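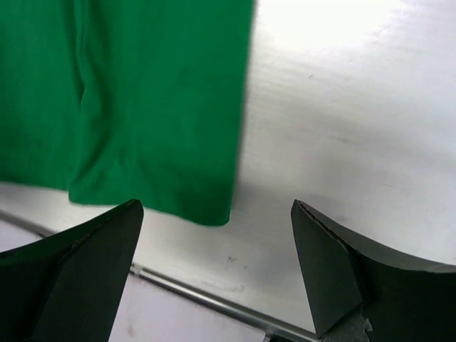

Item 3.2. Green knit-like cloth over the white work surface, metal rail apparently along the table edge.

Search this site Enter keywords Go

TEXTILE HANDLING AND FOLDING AREA
Inspection checklist with comments
Site: Tostlow, Room 27
Period: July
Prepared for: Motilwood Linen Services, site office

Ratings: S = satisfactory. A = attention needed, work may continue. R = remove from use until fixed. N/A = not applicable. A rating of A or R must carry a comment and an action.

1. FLOOR AND ACCESS

1.1 Walkways clear to full marked width. S

1.2 Floor dry and free of lint build-up. A
Comment: Lint collected behind the sorting shelves on the north wall. Loose enough to sweep by hand.
Action: Add the shelf backs to the end-of-shift sweep.

1.3 Anti-fatigue mats flat, corners not curled. A
Comment: One mat at the second folding station has a lifted corner on the aisle side. Turned around as an interim measure so the lifted corner faces the wall.
Action: Replace. Vikimard mats to the same size are held in stores.

1.4 Exit door opens fully without obstruction. S

2. LIGHTING AND AIR

2.1 All fittings working. S

2.2 Light level at table height adequate for stain checking. S
Comment: The white tabletop returns strong glare in places. Staff checking pale fabrics should stand so that the reflection falls away from the piece in hand. Dark and bright colours, including the green stock, are less affected.

2.3 Extraction grille clean. A
Comment: Grille grey with fibre on the lower half.
Action: Vacuum with brush head. Recheck at next inspection.

3. FOLDING TABLES

3.1 Table stable, no rocking under hand load. S

3.2 Surface smooth, no chips or splinters that could snag fabric. S
Comment: Glossy white surface, faint streaks running on the diagonal. Tiny dark marks and a faint greyish smudge noted. No catch felt when a test cloth was drawn over each mark. Knit fabrics show a pulled thread sooner than woven ones and should be used for this test.

3.3 Surface clean at start of shift. A
Comment: Smudge as at 3.2, between the cloth and the rail. Light soiling only.
Action: Wipe down with neutral cleaner and a white cloth, so that any colour transfer can be seen. Do not use abrasive pads on the gloss finish.

3.4 Metal edge rail secure along full length. S
Comment: Pressed by hand at both ends and at the centre. No movement.

3.5 Edge rail free of burrs. S
Comment: Check with a scrap of knit fabric. Bare fingers are not to be run along the rail.

3.6 Asset label present and readable. A
Comment: Label for table 139 is worn. Number confirmed from the register.
Action: Reprint label.

4. FABRIC HANDLING

4.1 Pieces lifted clear of the floor when shaken out or turned. S

4.2 Hems and corners checked before folding. S
Comment: Rounded corners do not line up as readily as square ones. Fold from the long side and match the hem, then bring the corners together.

4.3 Long creases smoothed before the piece is stacked. A
Comment: Two pieces in the finished stack had a lengthwise crease folded in. Both returned to the table and refolded.
Action: Supervisor to repeat the instruction at shift start.

4.4 Stack height within the shelf mark. S

4.5 Damaged pieces bagged and tagged. S
Comment: Tag 234 had no fault code entered. Corrected during the inspection.

5. STORAGE AND TROLLEYS

5.1 Castors turn freely, brakes hold. R
Comment: Witkowska trolley, unit 4. Rear brake does not hold on the ramp. Tagged out and moved to the maintenance bay.
Action: Repair or replace the brake before return to service.

5.2 Shelving fixed to wall. S

5.3 Cleaning products stored apart from linen, labels facing out. S

5.4 Overhead storage. N/A

SUMMARY OF OPEN ITEMS
1.2, 1.3, 2.3, 3.3, 3.6, 4.3 (attention)
5.1 (removed from use)

Copy to be kept in the room folder until all open items are signed off.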